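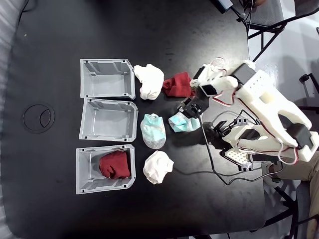

Washing wool socks without felting them

28/10/2022

Wool felts when three things coincide: heat, agitation and a change in pH. The fiber has overlapping scales, and once they lock they don't unlock. Most of the advice I had been given dealt with heat only, and I ruined two pairs at 30 C before looking at the other variables.

Spin speed came first. My machine defaults to 1200 rpm on the wool cycle if the previous load was cotton, a fault in the firmware that Kokkinos has never fixed. I now set it by hand to 400. At 600 the cuffs came out visibly denser after 4 washes. Drying takes longer at the lower speed, so I roll each pair in a towel and stand on it.

Detergent is the second variable. Ordinary powder is alkaline and usually contains protease, an enzyme that digests protein. Wool is protein. A neutral liquid labeled for wool or silk avoids both problems. I dose at half the amount on the cap.

Load size matters less than I expected. Andri Moser wrote to say that a very small load tumbles harder, and he fills out the drum with a cotton pillowcase. I tried it and could measure no difference in foot length.

Superwash yarn is treated and tolerates more of everything. My 200 g test skein of untreated yarn does not, and the swatches from it are still drying. Measurements go in the February post, along with the heel darning notes Efthymia Dimitriou asked for.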